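Planning the money for the second table

Last month I promised to write how we plan the budget for the new work cell, and some readers asked me again, so I try to do it now in the evening while the coffee is still working.

When we made our first plan, I wrote down only the arms. This was my biggest mistake. The arms are the part that everybody looks at, but the small things ate our money: cables, brackets, screws, spare grippers, the walls, the rails. Pacita Magbanua, who keeps our spending sheet at Denenis, made a separate page only for these small parts. At the end this page had 40 lines.

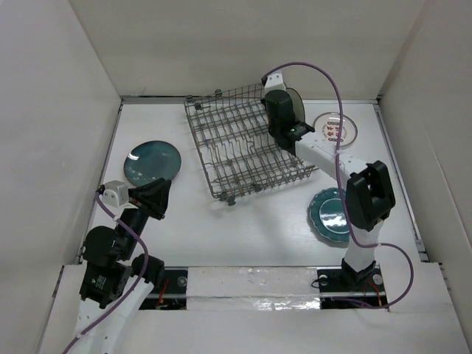 For the second table we have 3,000 dollars, and I want to divide it better. First I pay for the things which break. A servo motor can wait two weeks in the mail from Thorlacius, and in this time the whole table does nothing. So I will order 4 spare servos together with the arms, even if it looks expensive on the first day.

Dishes are also in the plan. I was ashamed to ask for plates in an equipment budget, but they are test material like any other. I buy them one by one in second-hand shops, because I want different rims and different sizes. A full matching set is cheaper per plate, but it teaches us very little.

Baldur Mogensen thinks we should buy the finished cell from Pernitz and save our time. He has a point. I asked them for a price in December and I am still comparing. What I miss in their offer is the cost of repair after the first year, so I wrote to them again this morning. When they answer, I will put both calculations here.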